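Table room assistant wanted, part time, Prelville

Posted 30 March 2022
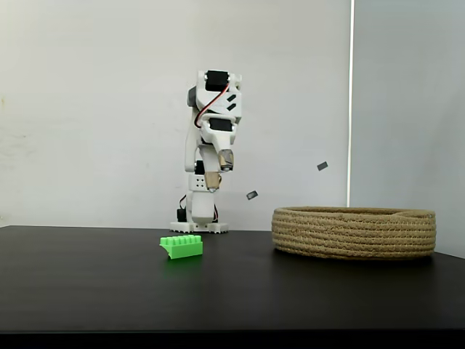

We need one more pair of hands in the table room at Dondumis. Mornings mostly. Start as soon as you can, first week of May at the very latest.

The work is small things on flat tables. Setting them out, putting them back, tidying up, packing what has to go out. Not heavy. Fiddly though, and it's the same again the next day, so please be ok with that before you apply.

What you'd be doing

Getting the tables ready before 9. Black tops, they show every speck of dust and every fingerprint. Dry cloth first, then the damp one, then dry again. No spray polish, it leaves a shine and we have to start over.

Laying out small pieces from the trays according to the sheet for that day. Sheet is on the clipboard by the door. If the sheet is wrong (it happens) tell Yung-ching, don't fix it yourself.

Putting pieces back in the right tray at the end. Trays are labeled. Some labels are older than others, we're working thru them.

Packing for the Fidunbridge run. Small boxes, tissue, tape, label on the long side. A normal week is up to 3000 pieces, most of them tiny, so a box goes faster than it sounds.

Walls. They're pale and they scuff. Wipe marks off when you see them, don't lean things on them. Touch-up paint is in the closet, ask before you use it.

Sweeping, trash, cardboard down to the loading door. Everybody does this, including Yung-ching.

Who we're looking for

Steady hands and decent eyesight (glasses are fine, half of us wear them). You can stand for a couple hours at a time. There are stools but they're not great. You notice when something is a little off from where it was. You put your phone away while you're at the tables.

Experience nice but we'll train you. Past people came from a bakery, a fabric store, a library. If you've worked retail stockroom or done mail order packing say so.

Must be able to get to Prelville on your own. Bus stops across the street but the early one is not reliable.

Hours and pay

Four mornings, 8:30 to 1. You'd be off Fridays. $19 an hour, paid every other week. First two weeks are a trial on full pay, either side can call it quits. Extra hours before the big Fidunbridge shipments if you want them, no hard feelings if you dont.

There's a $1000 bonus if you're still with us after a year. Yes it's in writing.

Coffee is free. Lunch is on you. Fridge is small, so one shelf each.

The room itself

Second floor of the old Hegedűs building, side entrance. Stairs, and a freight elevator that we're allowed to use. Warm in the afternoon, cool first thing, bring a layer. It's a quiet room. Radio is ok if it's low and whoever is laying out gets to pick the station.

Closed shoes please. No long sleeves that drag, they catch the small pieces and then we're all on the floor looking. No food or open drinks on or near the tables.

How to apply

Send a short email to Yung-ching Yip at Dondumis, or leave a note at the side entrance desk. Put "table room" in the subject or it will get lost. We want:

Your name and a phone number
Which mornings you can't do, if any
A few lines on work you've done with your hands, paid or not
When you could start

No resume needed. If you have one send it, fine. No cover letter.

We'll call people in for a half hour at the tables, paid. You'd lay out one tray from a sheet and pack one box. Yung-ching will be there the whole time, ask whatever you like.

Ad stays up until the spot is filled. If you can still see it we're still looking.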